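Please Do Not Cheer the Robot

Prirkness is not an easy place to reach without a car, and the people who run the robotics workshop at Plollstead seem quietly pleased about that. It keeps the numbers down. The open day had been announced on a single sheet in the post office window, with a map that showed the church, the pub and an arrow pointing off the edge of the paper. I followed the arrow, passed a field of unimpressed sheep and parked beside a unit that might have been selling garden sheds.

Inside there was tea, a signing-in book and Radosław Malinowski, who was handing out visitor stickers with the air of a man who would rather be tightening something. He runs the workshop. He also, it became clear, had been told to smile, and was giving it his best.

"You will see it pick things up," he told the first group of the morning. "You will see it put things down. If anybody was hoping for dancing, there is a refund at the desk."

Entry was free. A man in a wax jacket went to check anyway.

What Plollstead does, when strangers aren't drinking its tea, is teach pairs of robot arms to manage household jobs. The ambition is modest by the standards of the trade. There are firms promising mechanical butlers by Christmas, and then there is Malinowski's team, which spent most of last November on the business of putting a lid down without slamming it. They work from a list they call the Krajewska list, after the colleague who wrote it before moving to another job. It has 119 tasks on it, starting with the moving of a single spoon. Folding a fitted sheet is the final entry, and I was given to understand that it was put there out of spite.

We were shown into the demonstration area and asked to stand behind the yellow tape. A boy of perhaps six put one toe over it, looked at Malinowski, and took it back.

The morning's subject was kitchen work. Jawad Minhas, the engineer in charge of the table, gave us a short talk on why a kitchen is such a miserable place to be a robot. In a factory every part turns up in the same spot, facing the same way, all day long. In a kitchen somebody has left the plate where the bowl should be. Bread is a particular trial. It squashes, it rolls, and one piece is never quite the shape of the next, so a grip that suits the first will flatten the second.

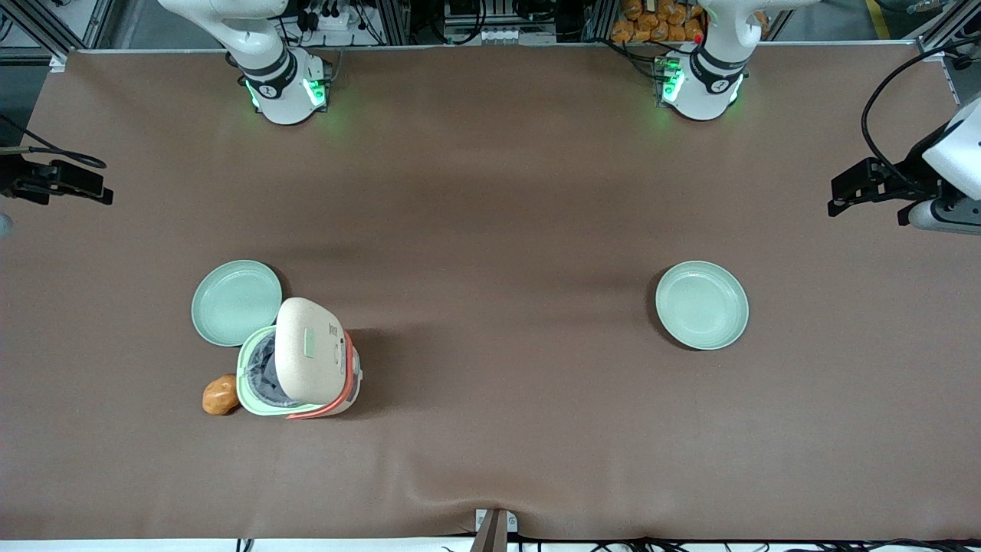
Minhas keeps a record of these failures and reads from it with some relish. The team had made 500 attempts at one bread-handling routine before the open day, and 488 of them had gone as planned. I thought this sounded splendid. He thought it sounded like 12 rolls on the floor. "If your toaster did that, you'd write to somebody," he said.

A woman near the front asked why it needed two arms. Minhas asked her to try opening a jar with one hand in her pocket, and she said she did it every day because of her shoulder, and there followed a really very interesting five minutes about rubber mats and door frames, during which Minhas took notes. I suspect the Krajewska list may be about to grow.

Then came questions about speed. Everybody at a robot demonstration wants to know why it is so slow, and everybody asks as though they were the first. Malinowski has had the answer ready for years. The arms can go a good deal faster, he says, and he would be glad to show us as soon as we were all standing in the car park. His people run them gently when there are visitors in, partly for safety and partly, I think, because a robot moving slowly looks thoughtful and a robot moving quickly looks like an insurance claim.

I asked him about cheering, which the sign on the door forbids. At the last open day a party of 24 from the Pulberg gardening club had greeted each success with such a roar that the operator lost his place in the instructions and had to start the routine again. They cheered that too. The club has been invited back on the condition that it limits itself to nodding.

By noon the tea had run out and the man in the wax jacket was explaining to Minhas how he would have done it, using suction. Minhas listened with great politeness. It seems there is one at every open day, and the suction people are considered easier going than the magnet people.

I went to find my coat. Malinowski was by the door, collecting used stickers from anyone who would give them up, and I asked him what he has at home to help in the kitchen.

"A dishwasher," he said. "It's very good. I load it myself."

The next open day will be advertised in the post office window. Parking is beside the sheep.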